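Call for readers and transcribers: Drostport Military History Society

The society is looking for 14 people to help read and transcribe the Herath papers, a collection of letters and garrison returns from the years after Waterloo. The papers came to us from the Zarlow family and have never been published. Most are in English, with a smaller number in French.

What you would do
Each reader gets a batch of 60 pages as scans and types them up at home. Expect to spend eight hours a month on it. We start in October.

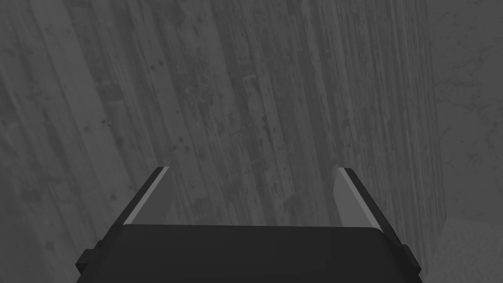

Computer rendering: gripper with two fingers.

Who can apply
You don't need a degree. You do need patience with old handwriting and a steady internet connection. Reading French is useful for the letters sent from Uvov, which deal with claims over relics and keepsakes of the emperor's household. Please tell us if you have worked with wills, muster rolls or parish records.

What we offer
A training evening at 7 p.m., a printed guide to the handwriting, and your name in the published edition. The work is unpaid. Postage and copying costs are refunded.

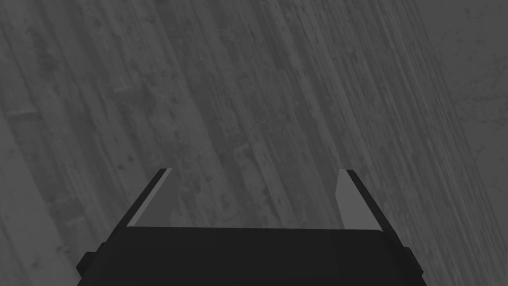 How to apply
Write to Iresha Samarakoon at the society's office with a short note on your background. Questions about the French letters go to Jahangir Abeysekara. All applicants will be sent a one-page sample to transcribe.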